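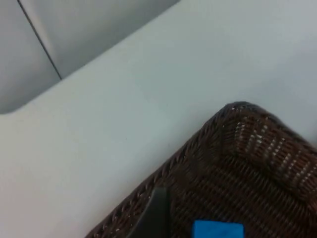

White top with a rounded corner.

Tralilbridge Property Forum
2 min read

**Buying next to the Predeline lots, who pays for the road?**

mieke_prins, 25/06/2022
We're looking at a lot off Zerka Road. The listing says 2 acres, mostly open, shared gravel drive. Association dues are $643 a year. Does that cover plowing? The agent didn't know.

trudy_n
Dues cover grading and culverts. Plowing is billed separately in January. Ours was $609 last time, split by frontage.

p.stevens
It isn't split by frontage. It's an equal share per lot. Read the recorded agreement.

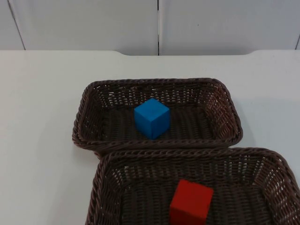

The version on the association's web page is the old one, so get the copy from the county clerk.

trudy_n
I have the bill in my hand and it says frontage.

p.stevens
Then you were billed wrong. I'd ask for it back.

nanami_a
Lot 23 is billed by frontage too, so it's more than one bill. Mieke, ask the seller for the last plowing invoice before you make an offer. Also ask if the lot has a perc test. Two up there failed.

mieke_prins
Thanks. No perc test in the listing. I'll make the offer depend on one and call the clerk Monday.

Related threads
Well depth on the Nina Hill side
Survey pins missing, what now?
Land loans with 20 percent down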